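Thread: notes on the gripper stop fault in our two-arm simulation. It took longer to find than it should have, so I am writing it down.

Setup: two-arm robot at a tabletop, physics at 1000 Hz, controller written in-house, planner from Tutomard. The task is a plain pick and place. The fault: the wrist keeps advancing after the stop command is issued.

Nerys Harries saw it first, in the overnight batch. 528 episodes, 144 of them flagged for wall contact. The force log showed the arm still pushing when the planner had already marked the episode as ended.
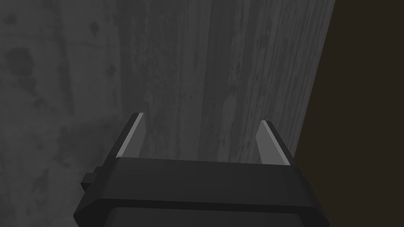 The planner was not at fault. It sent the stop on time in every log we opened. The stop message went into the same queue as the motion targets and waited its turn behind them.

With a short queue you would never notice. With a long approach the queue held 165 targets, and the arm worked through all of them before it read the stop.

Things we ruled out, in order:

1. Collision mesh on the fingers. Nithin Krishnan rebuilt it from the source geometry. Same fault.

2. Clearance between the open fingers and upright panels. We replayed approaches to the cabinet at half speed. The overrun distance changed, the number of extra targets did not. 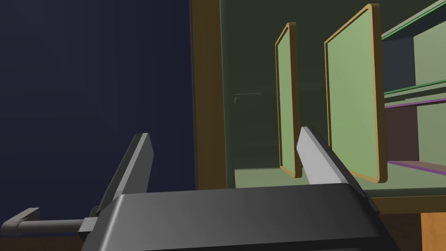
3. Left and right arms swapped in the config. They were not. Both arms overran when tested one at a time at the table, with the green tray and the pink wedge left in the layout. 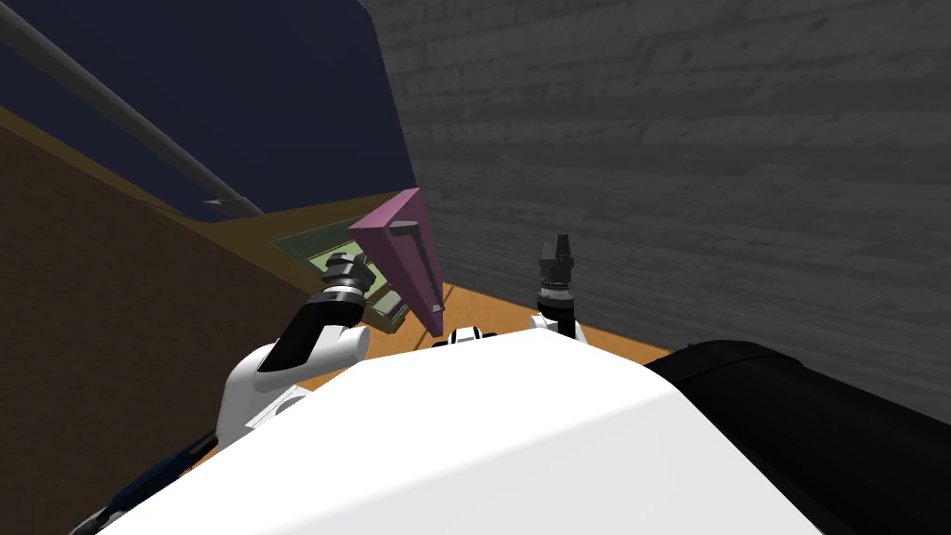
4. Clock drift between planner and controller. Below one tick for the whole batch.

The fix is small. Stop now has its own channel, read at the top of every control tick, and reading it clears the target queue. Berwyn Lougher reviewed it and asked for a second check after the clear, in case a late target lands in the same tick. That went in too.

We reran the flagged episodes with the gripper open and empty, logging wrist position at every tick from the stop onward.

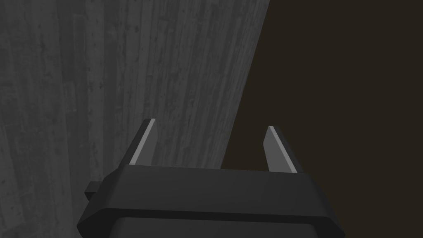 Would this have happened on hardware?
The queue code is shared, so the late stop would have been there. A hardwired emergency stop does not go through that queue and would still have cut power.

Open item: the gripper close command still shares the target queue. Prys Craddock has that one.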